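Month two of no takeout coffee. I've been making it at home before the 7 a.m. bus to Torholm.

The Dendero grinder is loud but it works. Medium setting, four scoops, water just off the boil.

Bags cost more than they did in April – still cheaper than a cup a day.

I tried the decaf from Ledesma too. Fine after dinner, a little thin.

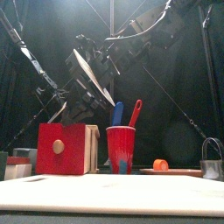 Red cup, red box.

Next I want to try cold brew. Does it keep four days in the fridge?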